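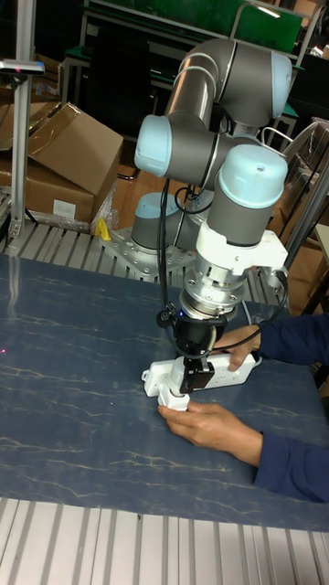
The seed library at Trostirside is open again!

After a quiet December, the drawers are full, the labels are dry and the first packets have already gone home with people. We started this winter with 1,454 packets on the shelves, which is more than we have ever had, and a lot of them came from your own yards. Thank you to everyone who dropped off envelopes in the fall, including the ones marked only "red, good."

If you haven't borrowed before, it works like this. You can take up to four packets per visit and you don't need a library card. Write the variety in the green binder by the door, and if you manage to save seed at the end of the season, bring some back. If the slugs get everything, come anyway and take some more - we have all been there.

A few things we're excited about this year:

The Pikell pole bean is back. We ran out of it two years ago and had almost given up, and then a jar turned up at the Cumis branch with enough in it for 30 packets. It's a tall, late bean with purple streaks on the pod (they vanish when you cook it, sadly) and it tastes wonderful with nothing but butter. Please save seed from this one if you possibly can. Leave a few pods on the vine until they rattle.

We also have plenty of lettuce, and now is a great time to think about it. Lettuce likes the cold far more than most people expect. Sow it thinly in a tray on a bright, cool windowsill, press it in and barely cover it, and you could be setting out seedlings under a row cover by the end of March. The speckled one is my favorite and it hardly ever bolts on me.
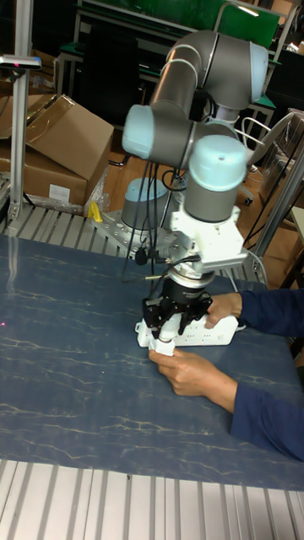 Robot arm over a dark blue work surface.

Tomatoes and peppers can wait a little. I know, I know, it's so tempting! But tomatoes started now will be leggy and miserable long before our last frost. Peppers are slower, so go ahead with those toward the end of the month if you have a warm spot.

The germination tests are done too. We tested 781 of the older packets on damp paper towels, and the onions and parsnips did poorly, as they always do after a year or so. Those have gone in the free box, so sow them thick and hope. The squash did beautifully, even the really old ones.

Ramasamy Garden Supply is setting aside used cell trays for us again. They're stacked under the coat hooks, free to take, and could use a good scrub before you fill them.

Spring hours are posted on the door at both branches. Bring envelopes if you have any to spare, the small ones especially.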